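Bolline's Kamel checked cloth goes on sale in two sizes

June 1, 2025 – Wotutero

Hi, it's Sirkka Harju from Bolline, and I have a cloth to tell you about! I know, we make cloths, so you may not be falling off your chair. But this one has been on my mind (and all over my house) for a long while, and as of today you can buy it.

It's called Kamel. It's a gingham in black, gray and white, and we made it for people who never quite decide whether they're buying something for the bed or something for the table. I'm one of those people. My bedspreads end up under the coffee pot, and my tablecloths get thrown over the bed when company is coming and I can't find anything that matches.

So we quit fighting it. Kamel is one cloth in two sizes, and you put it wherever you like. The smaller one is $40 and the larger one is $80. It's the same fabric and the same check in both, and you can buy one of each if you want a room to hang together without much thought. The larger size is the one I'd pick if you like a good drop over the side, with the corners hanging loose.

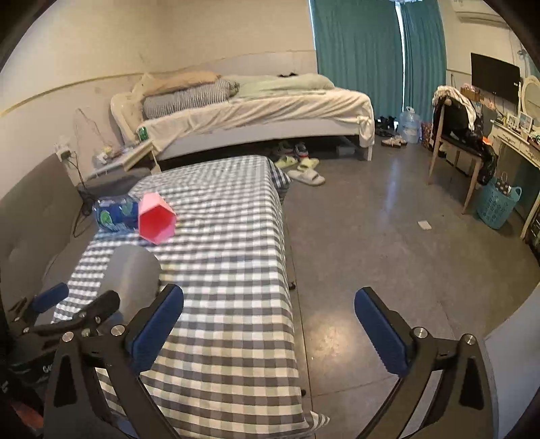
I should say something about the colors, which we argued over for most of the spring. My business partner, Lauri Seppälä, wanted a red check. He had swatches and everything, and he brought them to lunch. Red is lovely, and I have nothing against it, but I wanted a cloth you could drop anything on. Gray things disappear into it a little, nice and calm, and then you put down something pink or bright blue and it just sings. Lauri has since come around, mostly, though I notice the swatches are still in his desk drawer.

Then there's the ironing question, and I'm going to be upfront: it wrinkles. It's a soft cloth and it gets used, and if you sit on it or pile your shopping on it you'll see where. I like that. My own goes straight from the line to wherever it's going next and I smooth it down with my hands. If you like yours crisp, a warm iron while it's still a bit damp does the job. Wash it with your darks the first couple of times, please.

We've sewn 2270 of them to start with, both sizes together, all here in our Wotutero workroom. The last batch was hemmed in May, and I did a fair number of those hems myself, with the radio on and more cups of coffee than I'd like to put in a press release. The corners are folded and stitched down flat – we tried a rounded corner early on and it never hung right, it sort of flapped.

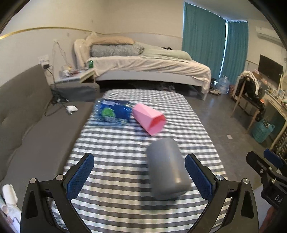 People who've been buying our plain Jiven cloths for years have already been asking if the two go together. They do! Jiven stays in the shop in all its usual shades, and the gray in Kamel was matched to the gray in Jiven, so you can lay a plain one underneath and let the check sit on top. That's how I'd do a long table. For a bed I'd leave Kamel on its own and keep the pillows plain.

Lauri would like me to add something from him, so I asked him for a quote and got this: "I still think about the red. But we've had the gray one at home for weeks and my family has stopped asking where the old one went, and they complain about everything."

Thank you, Lauri. That's going on the website.

Both sizes are in our Wotutero shop from this morning and in the online store as well. Stores that carry Jiven can add Kamel to their regular order on the same terms, and Lauri looks after all of that. If you write about homes or fabric and would like a piece of the cloth to handle before you say anything about it, ask me and I'll mail you a cutting. It's a hard thing to judge from a screen.

Press contact: Sirkka Harju, Bolline, Wotutero
Store orders: Lauri Seppälä, Bolline, Wotutero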